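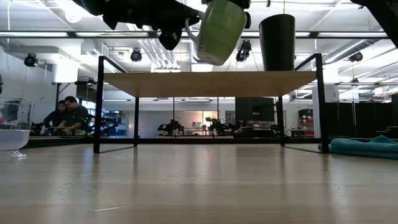
Progress report to the program office, August
Project: Working rules for two-arm tabletop cells
Prepared by Hendrik Desmet

Status

The drafting phase is finished and the trial phase has started. The rule set now has 15 rules, and 8 of them are in daily use at the benches. The other rules are written but wait for comments from Faser and Gindari, who both asked for more time to read them.

Work this period

Most of the effort went into the household-object tasks, where the arms handle cups, containers and cloths on a wooden top. These tasks look harmless and had been run with very little on paper. We wrote rules for four points:

Handover and shared reach. Only one gripper may close on an object at a time unless the task sheet says otherwise. The operator names the holding arm before the other arm moves in.

Liquids. Open water stays at the side of the table, away from power connections. A towel is part of the standard setup and goes on the task sheet with the other items.

Held objects. No one reaches under an object that a gripper is holding. If a run is stopped with something in the air, the operator lowers it by slow jog before anyone clears the table.

Floor and cables. Cables beside a cell are to be routed along the frame or covered before the first run of the day.

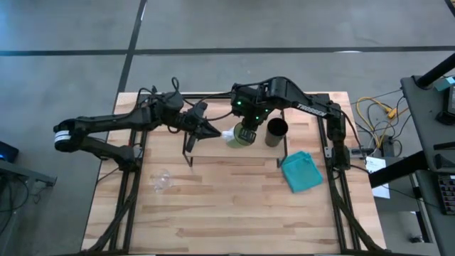 The cable rule is the one we are furthest behind on. Covers have been ordered through Neagu, but delivery slipped and we do not have a new date. Until they arrive, the walking route stays on the opposite side of the cell, and loose paper is to be picked up at the end of each session.

Operators asked for one change to the handover rule. Calling out the holding arm slows down short tasks, and they would like to do it once per task instead of once per grasp. We are testing that version at one bench and will keep the stricter wording everywhere else for now.

Training

Four operators have completed the walkthrough. The next session is on Thursday. Each person gets a printed copy of the rules and signs the bench log.

Open items

Comments from Faser and Gindari on the remaining rules.
Delivery date for cable covers.
Review of the stop procedure by Clukov, which will also check the wording on slow jog.

Spending is within the approved budget and no change to the schedule is requested. The next report will include the bench log entries for the handover trial.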